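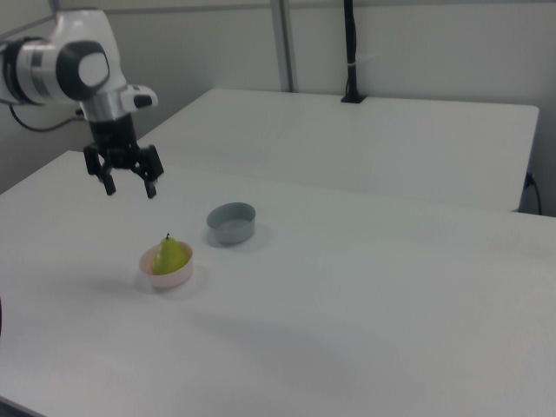 2. Visita ao laboratório da Zurmont

A visita foi feita no dia 20 de agosto de 2024, durante a jornada de portas abertas da empresa. O nosso grupo foi recebido pela engenheira Sylvie Lavoie, responsável pela área de manipulação, que nos acompanhou durante toda a manhã.

A demonstração principal tinha uma tarefa simples: retirar uma pera de uma taça cor-de-rosa e colocá-la numa taça cinzento-azulada, um pouco maior, sobre a mesma mesa branca. O braço trabalha com uma garra preta de dois dedos paralelos, que fica aberta por cima da mesa antes de começar a descida. A pera foi escolhida pela engenheira por ter uma forma irregular: a parte de baixo enche quase toda a taça, e os dedos devem procurar o pescoço da fruta.

Assistimos a 3 tentativas. Em 2 delas a pera chegou à segunda taça. Na outra, os dedos fecharam demasiado alto e a fruta escorregou de volta. A engenheira explicou que este erro é frequente quando o pé da pera fica direito para cima, mas o nosso grupo não conseguiu confirmar isto com tão poucas tentativas.

2.1 Perguntas do grupo

Perguntámos se a força da garra é sempre igual. A resposta foi que não, o valor é ajustado para cada tipo de objeto. Em maio a equipa fez uma série de 167 ensaios com fruta, no âmbito do projeto Kotwood, e os resultados ainda estão em análise.

Para o nosso trabalho, decidimos usar também duas taças e um só objeto, com a garra mais pequena que existe na escola.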